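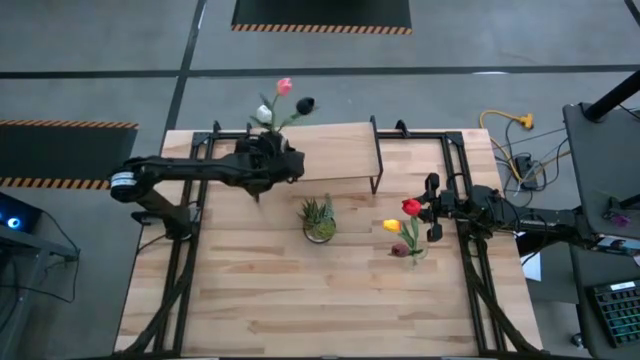 Guðlaug Zoëga commented that the Stokby filter is too loud for a bedroom and she'd take the Peritz any day. Fair. Mine's in the kitchen so I don't care much, but yes, it hums, worse when the water drops below the intake slot.

Bought it in August for my two musk turtles. 51 gallon tank, sand bottom, filthy animals. Rated for 200 gallons an hour. Flow is strong enough, I keep it turned down one notch or they get pushed off the basking log.

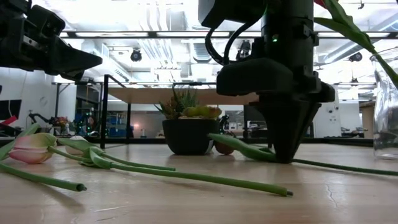

Cleaning takes me ten minutes. Lid clips are stiff, broke a nail on teh left one. Sponge rinses fine in old tank water. Keep the lid shut if you trim flowers nearby, a green tulip stalk lying flat on the table is one elbow away from the tank, and tulips are bad news for pets that nibble. Carbon pouch is junk, tore on the first rinse. I use Sindel ones now, cut down a bit.

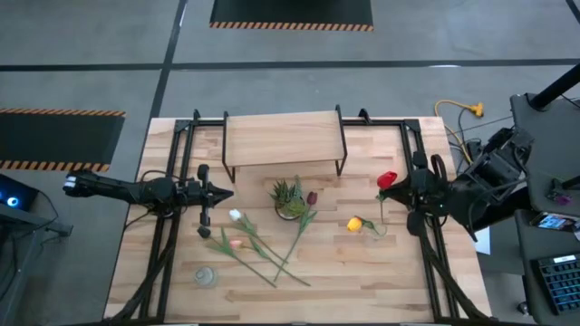

Suction cups are the other weak spot. One let go overnight, found the whole thing tilted and gurgling at 6 am. Swapped both for generic, no trouble so far. Manual is useless, dont bother.

Would buy again at sale price. Not at full. Hjalti Bisgaard asked about newts, I'd say too much current, get a sponge filter.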